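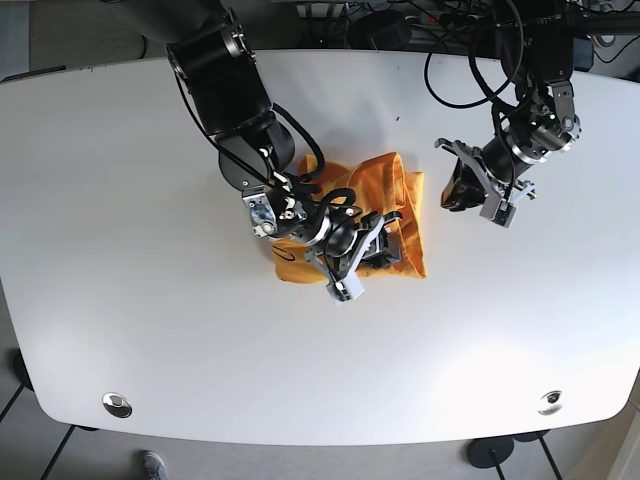 Orange cloth on a white tabletop.

Section 8. Listing your lots and setting up pickup

Read this before you open your first sale. Covers lot entry, condition codes, photos, pickup slots and closing. Bidder registration is in section 2, payouts are in the back.

8.1 Before you start

Have these ready:
Your Oltico seller login
The consignor sheet, signed
Lot stickers, one roll per sale
A phone or tablet that can take a photo
The pickup address exactly as you want bidders to see it

If the consignor sheet is not signed, stop. The sale can be built but it won't publish.

8.2 Create the sale

1. Log in and choose Sales, then New Sale.
2. Type a sale name. Keep it short. Bidders see it on their phones.
3. Pick a sale type. Estate, Store Return or Mixed. Can't be changed once the first bid is in.
4. Set the open and close times. Check AM and PM. Check again.
5. Set the buyer's premium. If left blank the system uses the one from your last sale.
6. Press Save Draft. Do not press Publish yet.

Note – the draft saves only when you press the button. Closing the tab loses it.

8.3 Enter lots

1. Open the draft and choose Add Lot.
2. Stick the lot number on the item first, then type the same number in. Doing it the other way around is how numbers get swapped.
3. Title. Maker, item, size. No ALL CAPS, no exclamation points.
4. Pick a condition code (see 8.4).
5. Add photos. Up to 14 per lot.
6. Starting bid. Whole dollars only.
7. Save, then Next Lot.

Lots from a spreadsheet: choose Import, pick the file, match the columns, press Check. Fix the red rows. A single file can hold 600 lots. Bigger sales need to be split, and the second file has to start on the next lot number or it overwrites the first.

CAUTION: Import replaces any lot with the same number. No warning, no undo. Export a copy first.

8.4 Condition codes

A – Unopened. Factory seal in place. If the seal is cut it is not an A, even if nothing is missing.
B – Opened, tested by you, works.
C – Opened, not tested.
D – Parts or repair.

Use C when in doubt. A wrong B is the most common reason for a refund claim, and the refund comes out of the consignor's settlement unless you change it by hand.

Codes print on the invoice. Anything you type in the Notes box does not, so dont put missing parts there. Put them in the Description box.

Box lots get one code for the whole box. Use the lowest one that applies.

8.5 Reserves

1. Open the lot, choose Price, then Reserve.
2. Type the amount and tick Hidden or Shown.
3. Save.

Reserve can be lowered while the sale is open. It can't be raised. Lots that miss the reserve go to the Unsold list and stay there until you relist or release them to the consignor.

8.6 Pickup slots

1. Choose Pickup, then Add Site. The Otetti and Russo warehouses are already in the list. Anything else, type it in full with zip code.
2. Set the first and last slot.
3. Set how many bidders per slot. Two works for furniture. Go higher for small goods.
4. Tick Loading Help only if you are really going to have somebody there.
5. Save.

Note: bidders who don't choose a slot are given the last one automaticaly. They get an email. Plan for a crowd at the end.

Both warehouses need the pickup sheet printed. The dock at Russo has no signal past the second door.

CAUTION: never release an item on a verbal lot number. Match the sticker to the paid invoice, every time.

8.7 Publish

1. Press Check Sale. Fix anything marked red. Yellow is allowed.
2. Open the preview on a phone. Look at the first lot, the last lot and the pickup page.
3. Press Publish, then Confirm.

If you use Fluso for card payments, the sale shows Pending until the connection is tested. Settings, Payments, Test. Stuck on Pending after that – log out, log in, test again.

8.8 After close

Invoices go out on their own. Don't send them by hand as well or bidders get charged twice and you get to sort it out.

Section last revised February 26, 2021. Replaces the loose sheet handed out with the old stickers.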